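Golnar Hassanpour starts talking about bins before I have my coat off. She runs the sorting table at Mavia, a swap shop with 2,561 small household things on its shelves, and she loves her job more than anyone I've met this year.

"People bring in a bag and it's all mixed up," she says. "Jars, cloths, little bits of metal. You need somewhere for each thing to land!" Her answer is color. Yellow and red bins stand side by side, touching, with a wide cream tray for whatever needs more room.
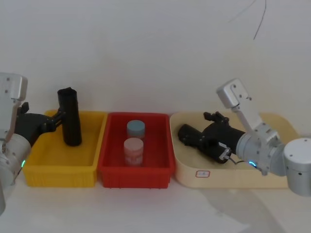
Naheed Afridi would do without the colors and just write big labels. Golnar has heard this many times and laughs it off — she likes labels too, but she wants to know where her hand is going before she reads anything.

She got started with 300 jars left over from a move. "I sorted them by lid," she says. "Pink with pink, blue with blue. I had the best afternoon."
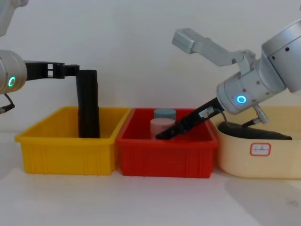

Short jars are still her favorites, and she'll happily tell you why. They stack, they fit in a shallow bin, and you can stand two together and still have room for a cloth.

Cloth is the hard part, she admits. It spreads out and small pieces get lost in the folds, so she shakes everything once before it goes on a shelf.

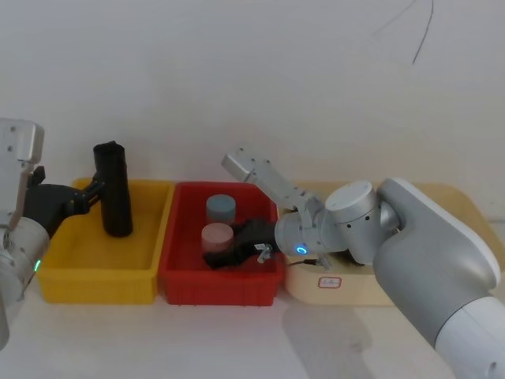 Dubey, April

When I call her back a few weeks later, Golnar has cleared some 269 items and is already planning a second table. "Same colors," she says. "Maybe a green one, if I can find the right green."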